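Visit to the Koto open day, 10/09/2020

Koto opens its packing shed and kitchen to the public once a year. I went up with a neighbour and we stayed up to 3 hours. Parking was on the grass behind Wike Road, and entry was a gold coin.

The shed handles fruit for the local grocers. After the talk on cool storage we moved to the sorting table, where mandarins, cherry tomatoes and a plum were heaped together in a white bowl on a pink patterned cloth.
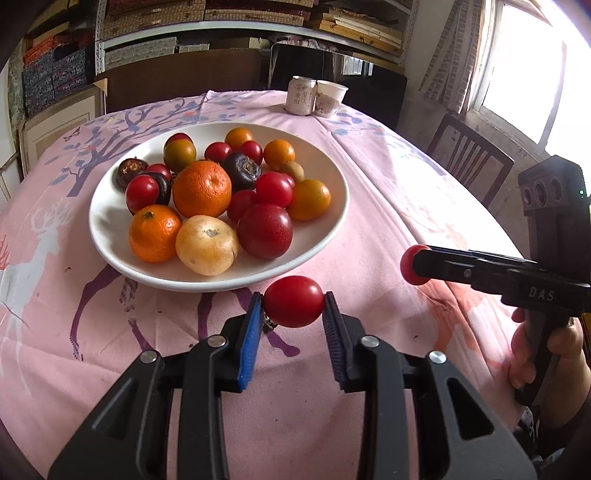 Matvii Symonenko would keep tomatoes well away from a fruit bowl in summer, as they go soft too quickly next to ripe plums. The people from Akalix in the next bay leave theirs on the bench, stem end down.

Water chestnuts were the part I knew least about. They need a good scrub before peeling, and the flesh stays crisp when cooked. I bought two bags at the stall, along with a jar of Verker marmalade. Tea and scones were served in the kitchen until closing.
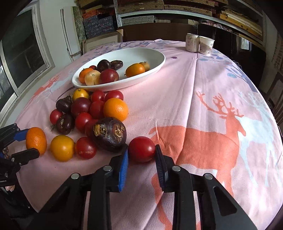 Citrus, tomatoes and water chestnuts beside the white bowl, Koto open day.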